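Duridberg guest bathroom – fittings and surfaces

Gallery for the Skulska wall panel and Hämmerli towel bar set, as installed at the Duridberg guest unit. The work covered the wall behind the towel bar, the bar itself and the dark gray surfaces. Panel joints were set out first and the bar was placed to suit. Lengths are in centimeters.

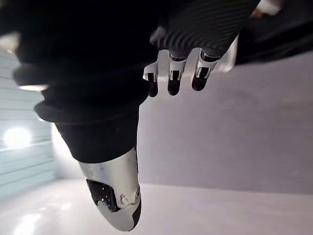
Duridberg, guest unit. Fit-out completed in January.

The dark surfaces come from Drereck and are specified in one finish only. Panel edges are butted, so the joint stays visible as a thin line. Cleaning is by damp cloth – no abrasive pads.

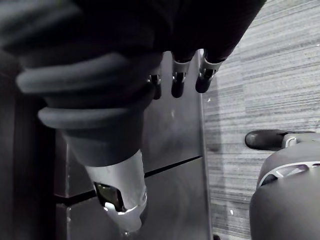
Does the seam between two dark panels need sealant?
Only where standing water is expected. A dry joint is acceptable elsewhere and is easier to take apart for service.

The towel bar is fixed through the wall panels at two points, each with a square bracket. Nominal bar length is 50, and a bath towel folded once leaves part of it free. Drilling near a panel seam calls for a clearance of over 30 millimeters on either side. The gray panels have light marbling and a polished face, and they pick up reflections from the room lighting.

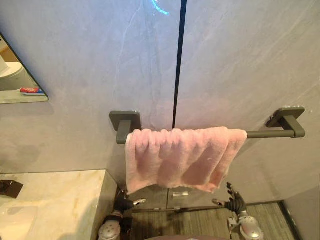
Skulska's fitting team replied that the bracket screws should be checked again after the first month, and that terry towels dry faster if they are spread across the full bar.

Next gallery: Duridberg, hallway storage.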